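Our group got to the Medeiros lab in Stendthorpe at 3 in the afternoon, after the morning at Polcombe. Marcelino Rocha met us and went straight to the wrist view work.

The method is simple to state. A policy is trained only on what the small camera at the hand sees, with no overhead view. They have 1,754 demonstrations so far, and 60 were held back for testing. Success on those tasks was 73 percent, which Rocha called decent for grasping and poor for placing.

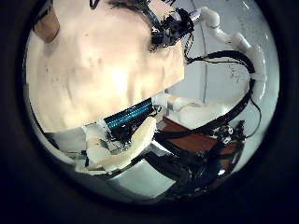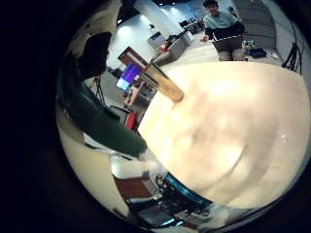
Views from small cameras at the robot's hand, Medeiros lab.

Valdir Queiroz asked how much the lens distortion matters. They train on the round picture as it comes and do not flatten it. A flattened set is planned for June.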